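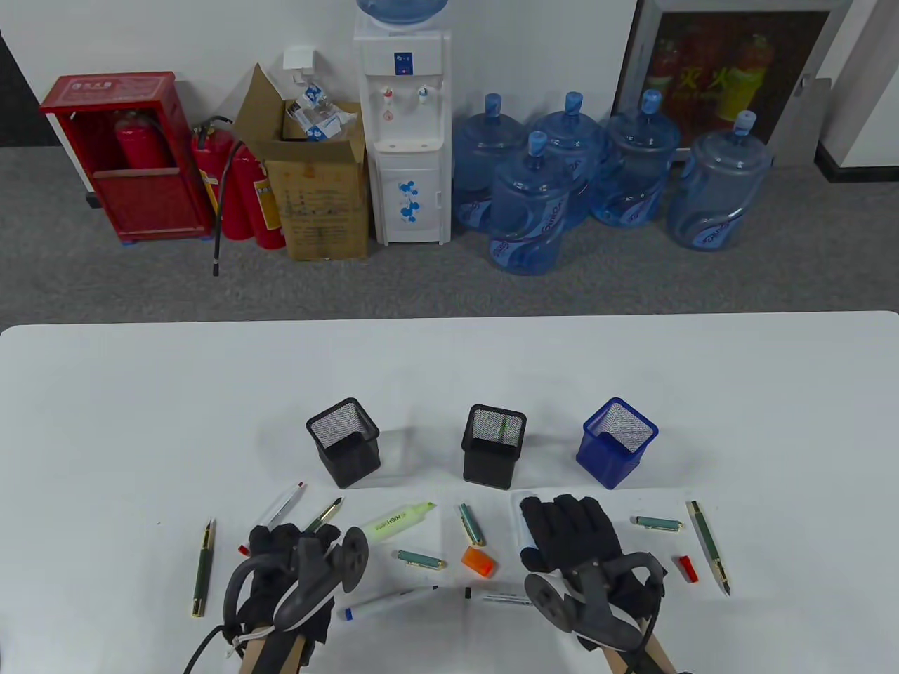

Notebook, October, 9:40 in the morning

Pen day. I said I would get to it before the Besumitz order came in and I have sort of kept my word. The mesh holders from the shared desk are up on the white table now, two black and one blue, and the idea is that everything that writes goes back into one of them or goes in the trash. The green pen in the middle holder got to stay put. Everything else is lying out on the table and I'm going through it as I write this, so excuse the handwriting (and the ink changes – I'm using whatever is next in line).

Sorting rule, so we don't argue about it later: fountain pens left, everyday pens and ballpoints middle, markers and highlighters in the blue one. I went back and forth on whether to do it by color. Color looks lovely for a day and then somebody wants a highlighter and has to think about it. By type it is.

Fountain pens first. I didn't realize how fond we'd become of dark green! There's gold trim wherever you look. The one with the gold nib was lying there with no cap on, and there's a green cap with gold trim standing practically on its own between two of the holders, so I tried the obvious thing. It goes on, but it doesn't click. Either the cap is worn or it belongs to a different pen, and I'm not going to force it. For now it's sitting on there loosely with a bit of tape. If anyone has the matching one in a coat pocket, please look.

Nib test on the back of an old packing slip (order 2566, the Skotura one, already filed as a copy so don't panic). Wrote the word "minimum" over and over, which is my usual. First try was dry. Held the nib in a cup of lukewarm water until it stopped bleeding blue, blotted it, tried again, and got a decent line on the upstroke but a skip at every turn. Second soak going now. I'd like to leave it till after lunch and not fuss with it.

Ballpoints: the white one with the red tip writes fine after some scribbling. Good pen, keeps rolling off things, goes in the middle.

Red caps. This is where I lost the thread a bit. There's a small red cap on the left and another on the right and I can't find anything red for them to go on. I tried them on the white ballpoint for fun and no, of course not. They're in the lid of the paper clip tin for one week and after that I'm tossing them.

Highlighters: the yellow-green one is bright and juicy, straight in the blue holder. Then an orange cap, and no orange highlighter. I looked under the table, behind the printer and in the Seidel drawer. An uncapped highlighter won't last the weekend, so if it's on your desk it's probably toast already, but the cap's in the tin with the red ones.

White markers, blue cap and dark cap. Both checked on the whiteboard corner and the blue is strong. The dark one gives a gray, sad line – I stood it tip down for ten minutes and it improved a little. Keeping it on probation. Please store these lying flat if you use them at your own desk. I know the holder stands them up, so in the holder they go tip down, caps pushed on hard.

11:15. Supplies to order, while I'm thinking of it:
cartridges, blue, one box of 50
whiteboard markers, black, 2
orange highlighter, 1 (if the lost one doesn't show up)
No more green pens please, we're good.

The Ploltero catalog has cartridges cheaper but they're the long kind and I'm not sure they fit our green ones. Need to measure an empty before I send anything off. Last time I guessed, and the box is still in the cupboard if anyone owns a pen that takes them.

2:20 in the afternoon. Second soak done. Nib dried on a paper towel, fresh cartridge in, and it took a while for the ink to come down but now it writes a whole line of minimums with one skip. I'll call that a pass. Might try it again tomorrow with the smoother paper.

Still to do: wash the blue holder (there's dust in the bottom mesh that only comes out with a toothbrush), label all three, measure that cartridge.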